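Notebook - head unit bench, Gultville
January, entry by Yetunde Oyewole

Started 8.15, kettle first. Bench 2 is mine till the end of the week, Sherif has bench 1 for the amp hiss job, so no swapping power supplies please.

Picking up the reconnect fault on the Vosberg unit. Recap for anyone reading cold: phone pairs fine, projection comes up fine, music plays. Switch ignition off, wait, ignition on, and sometimes the unit sits on the "connecting" page and stays there. Phone thinks it is connected. Unit thinks it is waiting. Only cure is to forget the phone and pair again, which no driver is going to do in a car park in the rain.

Overnight run finished at 6.40. Zorica's script did 3,646 ignition cycles over the last few nights, all added up, and 392 of them stuck. Far more than I expected. The complaints made it sound rare but I suppose most people unplug, swear and carry on.

Sorted the stuck ones by off time. Short off times (under ten seconds) nearly all fine. Long ones, fine. The bad patch sits in the middle and bunches up near 40 seconds. Moved the off time to 90 and had a clean hour, not one stuck. So it's a timer somewhere, or two timers disagreeing. My guess: the unit goes into light sleep, keeps the old wifi session key, and the phone has already thrown its copy away. After the longer wait the unit drops properly and both start fresh.

Asked Abdelkrim if the light sleep time is written down anywhere. He says yes, in the old power doc, and that the old power doc is wrong. Good.

Tried on bench 2, in order:

- USB cable rather than wireless. No fault all morning. Cable goes through a different path at wake up so not a surprise, but nice to have it on paper.
- Wireless, bluetooth forgotten between cycles. No fault.
- Wireless, light sleep turned off in the service menu. No fault, but the current draw is silly and we would flatten a battery in an airport car park. Only for testing. I HAVE TURNED IT BACK ON.
- Wireless, older firmware (the one before the Inex wifi module went in). Stuck twice before lunch. So it isn't the Inex module, whatever was said in the corridor. Someone should tell Zuweira before she writes that email. Edit: told her. She had written it, hadn't sent it. 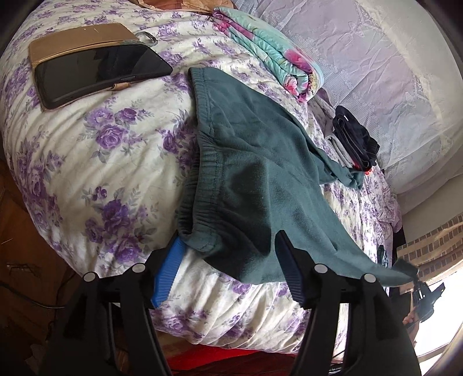 Night dimming is the other thing on my list and it keeps getting shoved down. Map goes dark when the headlamps come on, correct, but the launcher page stays in day colours until you touch something. Bright white page on a dark road, horrible. Sherif reckons the launcher only reads the light sensor when it is drawn, so if it's already on screen it never hears about the change. Sounds right. Also the reflections: with a dark theme the glass turns into a mirror the moment the backlight drops. Same as any tablet with its screen off, like the one lying on the rose print comforter, black glass with faint streaks of light across it. Our coating is meant to help. Held the old panel and the new one under the bench lamp side by side and I honestly could not call it. Need the proper light box, which Zorica has booked until she's done with her hinges.

Dimming steps: went through all of them with the room lights off. Lowest step still too bright for me, Abdelkrim thinks it's fine, he also drives with the interior light on. Will ask for one more step below. Small job in theory, the brightness table just has an unused slot at the bottom. Don't know why it's unused. Ask before filling it.

After lunch. Back on reconnect.

Got a proper trace at last. Had been starting the log too late and missing the wake message every time, my own fault. With logging kept alive through sleep you can see it plain: unit wakes, sends the old key, phone says no, unit doesnt listen for the no. It sends the old key again. And again. It never gives up and never asks for a new one. There is a retry limit in the code but the counter gets reset by each retry, so it never climbs. Bit embarassing.

Fix, rough version: stop resetting the counter, and on the third refusal throw the key away and start from scratch. Sherif read it over my shoulder and didn't hate it. Built as test branch hầu - Abdelkrim's naming scheme, ask him, copy and paste it if your keyboard won't do the marks.

Flashed to bench 2 at 3.20. First go failed, flat lead, swapped lead. Second go ok. Ran the middle off times by hand a dozen times while drinking cold tea. All came back. There is a short pause on screen while it gives up on the old key, two or three seconds, a bit ugly with the spinner. Could hide it behind the logo. Not today.

Still open:

Two phones paired at once, what happens when phone A's key is stale and phone B is in range? Does it jump? Bet it jumps.
Call in progress when ignition goes off. Haven't touched this at all.
Steering wheel buttons dead for a moment after the reconnect. Saw it once, could not repeat, may have been my thumb.
Launcher colours, as above. Ticket is open under my name, happy for somebody to pinch it.
Extra dimming step.

Script is set for tonight with the test branch, off times weighted to the middle. Zuweira is last out so she'll start it. Please leave bench 2 powered and don't borrow the USB hub, the one with the tape on it. The power supply fan is noisy but it has been noisy since autumn, leave it.

Left at 5.50. Results on the shared drive in the morning, same folder as before.

Gultville bench notes, internal. Questions to Yetunde or Sherif. Back to top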